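Planner Notes Gallery: Plugging Things In, and What the Software Really Knew
Hultska bench, October
Words by Hiwot Negussie

Every few weeks somebody sends me a clip of an arm pushing a connector into a socket and asks why our bench is still fussing over it. I usually ask three things back. How many takes were there? Who put the plug in the fingers? What did the controller do when the socket was a little off from where it was the day before? I rarely get an answer to the second one.

So this page is about the software we run for insertion work at Hultska, and I have tried to write it the way I would want a vendor to write theirs. There is one picture, at the bottom. The gallery template wants more, and I have left the other slots to text. A still tells you how the arm was posed and what was in the gripper. It tells you nothing about the part I care about, so most of the words here are about logs.

The planner

We use Juline for motion planning. It was sold to us as "contact-aware." What that means in practice is that you can mark some surfaces as allowed to be touched, and the planner stops treating them as walls. Useful, yes. Aware, no. If the table model is a hair too low, Juline will happily plan a path through the real table and leave the force limit to sort it out.

Ayantu Adugna rewrote our approach moves in the spring so the last stretch is always a straight line at low speed, whatever the planner would prefer. It cost us cycle time and I argued against it. I was wrong on that one. The old approach gave prettier paths, and the logs were full of wrist flips close to the table, which is the last place you want the arm to change its mind.

Cables are still not in the planner at all. There is a setting called cable_margin and it does nothing more than fatten the links. A real cable droops, catches, and goes somewhere else on the next run. I have asked the Juline people about this twice and both times was sent the same page of the manual.

Perception

The pose estimator is Araya, version 6. It was trained on rendered connectors, 3000 of them, and on rendered connectors it does very well. The demo sheet has a lovely chart. On the bench it has trouble with two things: shiny metal and anything black. I leave it to the reader to guess what most connectors are made of.

The failure that bothers me most is the confident one. Araya reports a score with each pose, and for a while we used that score to decide whether to go ahead. Then Shamim Rana went back through the logs and lined the scores up against what had happened on each try. The high scores and the low scores failed at nearly the same rate. A USB plug looks a lot like itself turned over, and the model had no trouble being very sure about the wrong way up.

We dropped the score. The gate is now dumber and better: take the estimate, move the view a little, estimate again, and refuse to go on if the two disagree. It throws away good attempts too. I can live with that.

Control

Compliance control is where the big claims live. "It feels its way in." What ours does is a small spiral search with a cap on the downward force, and a rule for calling it done when the depth reading passes a mark. That's a loop with a threshold in it. It works often enough that people start giving it human qualities, and then they stop reading the force plots.

Please read the force plots. Abrehet Worku caught a bad one on a Sunday evening from home, with nothing but the log viewer: the search was reporting success while the plug was sitting on the rim of the socket at a slant. Depth fine, side load terrible. The done rule now checks side load as well, and our success rate went down the same day. The old rate was never real. I would like to see more groups publish the number that went down.

Zeroing the force reading is the other dull thing that matters. If you zero with the arm in one pose and search in another, the weight of the gripper shows up as a push from nowhere. The driver has an option to correct for this. It is off by default. I have no idea why anyone would ship it that way.

Tooling

The log viewer is ours, written by Abrehet Degefa, and it is the only piece of this stack I would defend without being asked. It puts joint positions, forces and the state machine on one clock. Before that we had three clocks and a lot of opinions.

It also makes one kind of cheating harder. Any time the arm is paused or a value is changed by hand, the run gets a mark that can't be edited out later. Our last batch was 324 attempts, and 42 of them carry that mark. I don't count those as autonomous, whatever happened at the end of them. When Vallholm asked for our results, they got both totals, and the first reply asked whether we could send just the one with the bigger success rate. We could not.

What I still don't believe

That a system tuned on one plug will carry over to a different one without somebody spending a week on it. Juline's sales page says it will. We have not seen it.

That a learned policy would get rid of the tuning. It would move the tuning into the data, where it is harder to find. I'm willing to be shown otherwise, with logs, on our bench, with our connectors and with the hand edits marked.

That the retry counter is harmless. Give any search enough retries and it will look clever. Ours is capped low and the cap is printed at the top of every report.

Config files for the search and the two-view gate are in the shared folder under insertion. The old score gate is in there too, switched off, with Shamim's plots next to it. If you turn it back on, write down why.
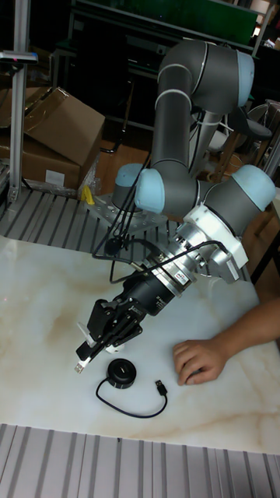
USB plug in the two-finger gripper, tip just above the tabletop. Araya would call this pose with great confidence; check the second view anyway.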